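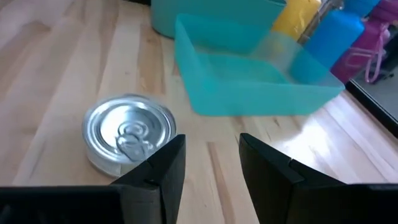

Grerkstead Chapel — Book Room and Prayer Corner Check, March

Exits and aisle: OK. Both doors swing free, and the Psalms display no longer blocks the side door. Lovely to see!

Shelving: OK. All 23 units anchored. Commentaries moved to the bottom shelves, a big improvement.

Candle stand: FIX. Sand tray is low. Top up before evening prayer.

Extinguisher: OK. Gauge in the green, tag signed.

Reading lamps: FIX. Frayed cord by the devotionals. Unplugged and tagged.

Step stool: OK. New rubber feet — so much steadier.

Stock boxes: RECHECK. The 500 hymnals are stacked too high. Split into two rows.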